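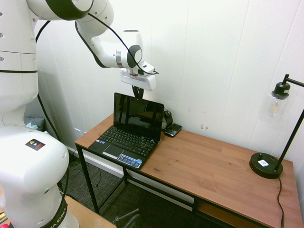
Werkstattbuch, Mittwoch, abends

Sauerteig Nr. 2 fürs Teeküchenbrot ist endlich wach! Gestern noch müde und flach, heute über den Gummiring geklettert und richtig schön blasig. Angesetzt mit 400 g Roggen von Windis, dazu lauwarmes Wasser nach Gefühl (nächstes Mal bitte wiegen, ich weiß). Riecht nach Joghurt und ein bisschen nach Apfel, herrlich.

Gebacken im alten Cludard, der oben immer zu heiß wird, also Blech ganz nach unten und nach etwa 20 Minuten abdecken. Kruste kracht, Krume noch etwas klitschig. Beim nächsten Laib länger drinlassen!

Der Rest vom Ansatz steht im Kühlschrank, zweites Fach, Deckel nur auflegen. Wer mag, nimmt sich 20 g ab und füttert nach.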